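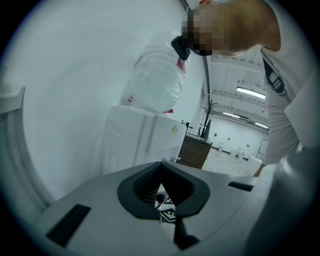 View from the hand-held gripper towards a white box with a plastic-wrapped bundle on top, gripper evaluation area, Rovside.

Report of the visit to the Rovside handling laboratory

In July a party from the Tunstall packing works visited the handling laboratory at Rovside. The purpose was to compare two hand-held grippers before the works decides which pattern of jaw to fit to the arms on its returns line. The visit was arranged by Derek Oakley, head of process engineering at Tunstall, and the party was received by Ayman Bitar, who leads the gripper programme at Rovside.

Background

The returns line at Tunstall handles up to 3,000 items a day. Many arrive in bags or loose film, and these have been the main cause of stoppages since the first arm was installed. The suction cups in present use hold well on flat card and poorly on anything wrapped. The works had already received written material on both of the jaws shown at Rovside, but the engineering group wished to handle them in person.

The grippers

The first tool, known at Rovside as the Ernine, has a V-shaped jaw opening with a thick rounded rim. The second, the Gevden, has two flat parallel fingers and is the older design. Both are built in a hand-held form, so that an operator can carry out a task directly while the tool's own camera records the approach and the grasp. The same jaw can later be mounted on an arm. Mr Bitar explained that the laboratory prefers to settle questions of jaw shape by hand first, as a change to a hand-held tool can be made in an afternoon, whereas a change on the arm requires the cell to be stopped and checked again.

The Ernine weighs 815 grams without its cable. Members of the party found this acceptable for short periods, though two of them remarked on the strain at the wrist when reaching across a box. The Gevden is lighter and easier to turn, but its handle was thought too narrow for a gloved hand.

Trials

Each visitor was given time with both tools after a short briefing. The work consisted of approaching a cardboard box, taking hold of a wrapped item and placing it to one side. Visitors were asked to move at their normal pace and to make no special effort to help the tool.

On soft wrapping the Ernine was preferred by most of the party. Its jaw gathered the film inwards, and fewer attempts were needed before the item could be lifted. The Gevden tended to pinch a fold of film and leave the contents behind. On plain boxes the position was reversed: the flat fingers took an edge cleanly, while the V-shaped jaw had to be brought in square and was slow to line up.

Mr Oakley asked whether one jaw could serve for both kinds of work. Mr Bitar replied that a longer finger insert for the Ernine was being drawn up, but that no results were yet available. He advised against ordering on the strength of it.

Cameras

A good part of the discussion concerned the view from the tool. With the camera placed on the gripper, the rim of the jaw stays in the picture throughout, which helps when a grasp is reviewed afterwards. The body of the tool does, however, take up the lower part of the view, and an item close to the jaw can be hidden just when it matters most. Clear film under ceiling lights was raised as a further difficulty — the reflections shift as the tool moves, and Tunstall's line is lit in much the same manner. The laboratory agreed to supply sample recordings so that the works could judge this for itself.

Costs and wear

The jaw pads of the Ernine are replaced as a pair. Rovside suggests a change after around 50 hours of use with card, which the party considered frequent for a line running two shifts. The Gevden pads last longer but must be fitted with a special key. Prices were given to Mr Oakley separately and are not included in this report.

Points agreed

Tunstall will send a crate of mixed returns to Rovside, to include torn bags and items with loose straps. The Ernine will be lent to the works for 2 weeks, together with one spare pair of pads. A decision on the Gevden is held over until the crate has been tried.

The party wishes to record its thanks to Mr Bitar and his colleagues for their time and for the loan of gloves.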